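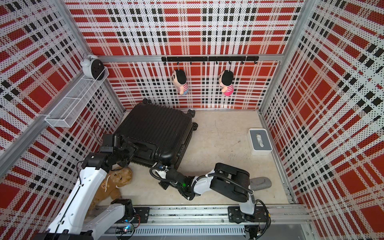
## Setting up your Pisgate moth listener

Moths that hear bats coming are a joy to record, and June is a great month to start! The Pisgate picks up the tiny ultrasonic clicks some species make back at a hunting bat.

1. Charge the unit until the green light stays on.
2. Hang it at chest height, mic facing open air, with no leaves within 3 feet.
3. Turn the dial to **MOTH** and set the gain to 90.
4. Press **REC** at dusk. The card holds 900 clips, plenty for a busy night.
5. In the morning, open the clips in Magbanua and sort by peak frequency.

**Note:** Bat calls will show up too. Keep them! A moth's reply makes much more sense next to the call that set it off.

**Caution:** Don't wipe the mic mesh with a cloth. Use the soft brush, and bring the unit in if rain is on the way.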